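Section 6. Setting Up the Dovlow Ball Machine for Practice

This section covers placement, feed settings and the first drill. Charge the battery fully before you start (see Section 4).

6.1 Placing the machine

1. Wheel the machine onto the court and set it on the center mark, one step inside the baseline.
2. Lock both wheels. The red tab on each wheel must point down.
3. Turn the launch head toward the net. Check that the head moves freely from side to side.
4. Unfold the hopper and press each corner until it clicks.
5. Load the balls. The hopper holds 50. Do not press them down to fit more in.

NOTE: Use pressureless balls or pressurized balls, but do not mix them. Mixed balls land at different depths on the same setting.

CAUTION: Keep wet balls out of the hopper. Moisture on the launch wheels causes slipping and uneven feeds.

6.2 Setting the feed

1. Press and hold POWER until the display shows the battery level.
2. Set SPEED to 3 for the first session. The range is 1 to 9.
3. Set INTERVAL to 6 seconds. Shorter intervals can be used once the landing spot is steady.
4. Set SPIN to 0. Topspin and backspin are covered in Section 7.
5. Press FEED once. The machine waits 9 seconds before the first ball so that you can walk to the far side.

WARNING: Never stand in front of the launch head while the display is lit. Press STOP and wait for the wheels to come to rest before you clear a jam.

6.3 Adjusting the landing spot

Watch three feeds before you change anything. If the ball lands short of the service line, raise ELEVATION by one step. If it lands long, lower ELEVATION by one step and leave SPEED alone. In a crosswind, turn the whole machine and keep SWEEP off.

6.4 First drill: Kazmi crosscourt

1. Set SWEEP to NARROW.
2. Stand behind the baseline on the forehand side.
3. Return each ball crosscourt and recover to the center before the next feed.
4. Empty one hopper, rest, then repeat from the backhand side.

The drill was written for this manual by Laiba Orakzai and checked on hard court by Aqeel Jadoon. On clay, lower SPEED by one step.

6.5 After the session

Brush felt dust from the launch wheels. Inspect the wheels for wear every 1000 feeds; the count is shown under MENU, SERVICE. Replacement wheels are listed under Zakora parts in Section 9.
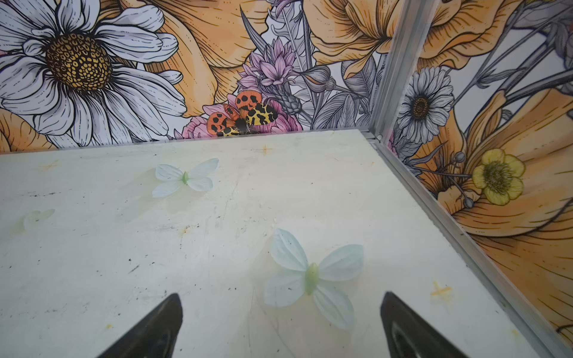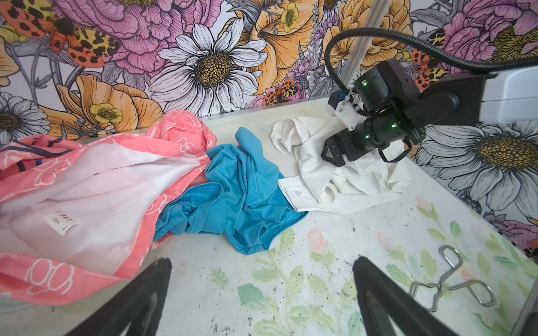
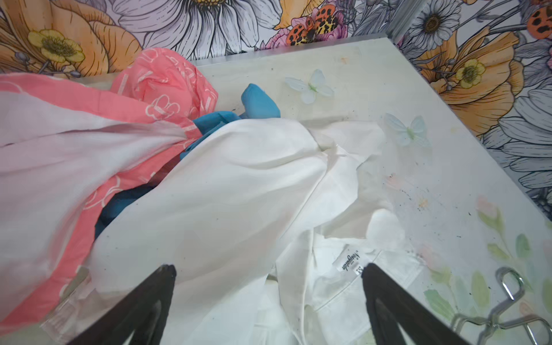
Fig. 6-1 to 6-3. Tabletop, three views. White shirt in Fig. 6-3.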